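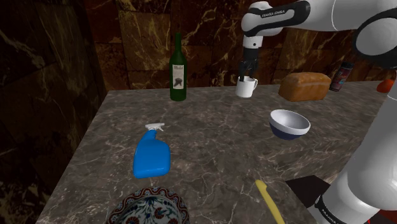 Naima Naciri wrote in to ask why we bother keeping a simulated kitchen in good order when nothing in it can wear out. She had clearly not met ours. The joints don't wear, true, but the settings file does, and it has been through more hands than the office kettle.

So, a gallery page for the Jelthorpe cell, which lives entirely on a machine called Gaber under Mounir's desk. One arm, one worktop, and a maintenance log with 221 entries, most of them in Mounir's handwriting, if typing can have handwriting.

Fingers in the mug. The rendered Franka arm at the back of the marble counter, with both black fingers dipping into the open top. It's the pose I look at first after any change to the gripper settings, as a mug wall is thin and shows up bad contact values very quickly. If the mug shivers, go back to the log. If it leaves for the ceiling, go back to bed.

The spray bottle lies on its side in the foreground and the loaf stays near the back. Please leave them alone when you're editing the arm. Last January somebody tidied the props and altered the finger friction in the same save, and Mounir Abdelaziz lost 12 evenings finding out which had done the damage. (Friction. It's always friction.)

For anyone taking over the cell: the wrist offset is 90 degrees, the spare settings are in the folder marked Tronivent, and the folder marked Tronivent 2 is a trap. Restart Gaber before you blame the solver. The Brelance plug-in still wants reinstalling after every update, and I have stopped asking it why.

More pictures when the new fingers go on.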